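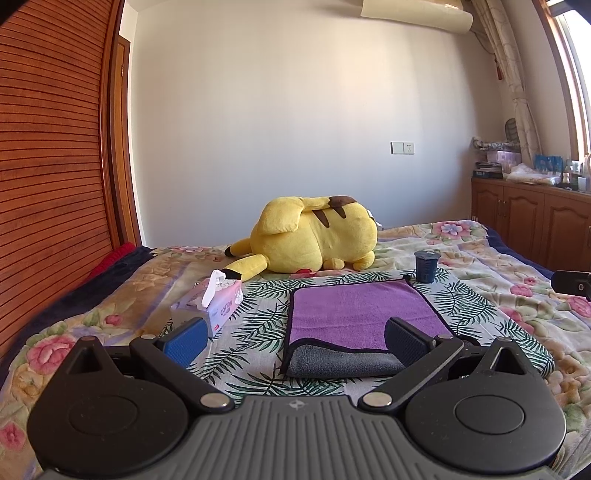

Folded towel on the palm frond sheet, tissues to the left, Pikachu on the rose quilt behind.

About Cemance

Hi, I'm Ruth! I make beds for a living. Well, I make beds, fold towels, sort sheets, match up pillowcases, deal with the pile on the chair (you know the one) and leave the bedroom looking like a place you'd want to sleep in. If you've landed on this page you're probably wondering who's going to be in your linen closet, which is a perfectly reasonable thing to wonder, so pull up a seat.

Cemance is a bedroom and linen service in Sindham. We come to your house, we take care of the bedrooms, and we go home. We don't do kitchens and we don't do windows. I get asked about garages at least once a month and the answer is still no, sorry! I did one garage in my first year and I found a raccoon.

How it started

I worked in hotel housekeeping for years before this, most of it at the Situvico, out by the highway, where I learned to make a bed very fast and very tight. I loved the work, I loved the people, and I got awfully tired of white. White sheets, white towels, white duvet covers, over and over. The first time a neighbor asked me to help her get her spare room ready for her grandkids, she opened the closet and there were cowboys and tulips and a set of plaid flannels as soft as a rabbit. I was so happy I could have moved in.

She told her sister, her sister told her whole bowling league, and by that January I had enough regular homes to hand in my notice. We've now been through the bedrooms of 239 households, and I still get a little thrill when I see a print I haven't come across before.

What we like

I'll tell you right now that we're not a matching-set kind of company. Look at the bed at the top of this page: green palm fronds on the sheet, pink roses on the quilt, navy at the edges and a purple and grey towel in the middle of everything. Would a magazine put those together? Probably not. Would I sleep under it? In a heartbeat. A rose quilt on a cream background goes with more than people think, and a palm print sheet is cheerful in February when you badly need it.

And the big yellow guy stays. We get nervous phone calls about stuffed animals, mostly from grown-ups, wanting to know if they should be hidden before we arrive. Please leave them out! Toys get moved while the sheets go on and then they go back on the bed. If yours has a usual spot, tell us, and it goes there. My nephew's bear has to face the door, and I respect that.

The towel fold

Since people ask, I'll give it away for free. Microfiber towels drive some folks crazy because they're slippery and they don't hold a crease the way thick cotton does. My method is to lay the towel flat on the bed, smooth it from the center out with the side of your hand, and bring the long edges together. Then fold it over once more and leave it alone. Everybody wants to keep going until it's the size of a sandwich, and then it springs open on the shelf and you're mad at it. Fewer folds, and stack it with the folded edge facing you.

If your towel is two-colored, pick which side you want showing before you begin. I like the bright side up. Phyllis likes the plain side up and we have agreed to disagree, so if you get a different towel stack from one visit to the next, that's how you know who came.

One more thing on microfiber: skip the fabric softener. It coats the fibers and the towel quits soaking things up. Wash them with each other, away from the fluffy cotton ones, or they'll collect every scrap of lint in the machine.

The team

There are four of us at the moment. I do the first visit to every house, plus the books, badly.

Phyllis Garside came over from the hotel a year after I did, and she's the quickest hand with a fitted sheet I have ever met. She'll teach you to fold one if you ask. I've watched her do it hundreds of times and mine still come out a bit lumpy at one corner.

Roland Bloxham handles our laundry pickups and does all the mending. Loose hems, popped quilt stitching, pillow zippers, he'll see to it. He was an upholsterer before he joined us and he has opinions about thread. If you have an old quilt that's coming apart, he'd love to see it, even if you end up not doing anything about it.

Brenda Lambert joined us this spring and has taken over the schedule, for which I'm grateful every single morning. If you call, you'll be talking to Brenda.

What a visit looks like

The first time, we walk through the bedrooms together and you tell me what bugs you. Sometimes it's the closet. A lot of the time it's something tiny, like never having a tissue box in reach of the bed, or a cup that lives on the mattress because there's no nightstand. I write it all down. Then we strip the beds, wash what needs washing (your machine or ours), make everything up fresh, fold the towels and blankets, and put the shelves in an order you can keep up with on your own.

I don't throw anything away. If I think you own too many pillowcases I'll say so, kindly, and then I'll fold them all.

A regular visit is $79 for up to two bedrooms, and each extra bedroom is $50. Mending gets quoted separately once Roland has had a look. If you book every other week you get every 10th visit free, and Brenda keeps track of that so you don't have to hang on to a punch card.

A few things people ask

Do I have to be home? Nope, plenty of folks leave a key or a door code. I do like you to be there for the first visit.

What products do you use? Plain unscented detergent unless you'd like us to use yours. I'm a sneezer myself, so you won't find me spraying lavender on anybody's pillow.

Do you bring linens? We don't sell them, but I have a short list of places I trust, and I'm happy to tell you which thread counts are mostly marketing.

Do you work around pets? Yes. Cats will be allowed to sit on the clean sheets for as long as it takes us to do the pillowcases, and then we negotiate.

Slatted closet doors? I'm including this one because it comes up so much in the older houses here. Dust them top to bottom with a barely damp sock over your hand, one slat at a time, before you change the bed. If you do it after, you'll be changing the bed twice. Ask me how I know.

Where to find us

We work all over Sindham and the farms just east of town. The office is the upstairs unit on Verschueren Street, above the shoe repair, and the stairs are steep, so call first if you'd like Brenda to come down and meet you at the door. You're welcome to drop off mending any weekday morning. Bag it up and pin a note on it with your name and what's wrong, and please tell us if it's a child's favorite blanket so we can move it to the front of the line.

We're taking on new homes for the summer, and the Tuesday spots go fast. Send us a message through the contact page and let me know how many bedrooms you've got, whether there are pets, and what's printed on your sheets. That last one is only for me.

Ruth Ashworth
Cemance, Sindham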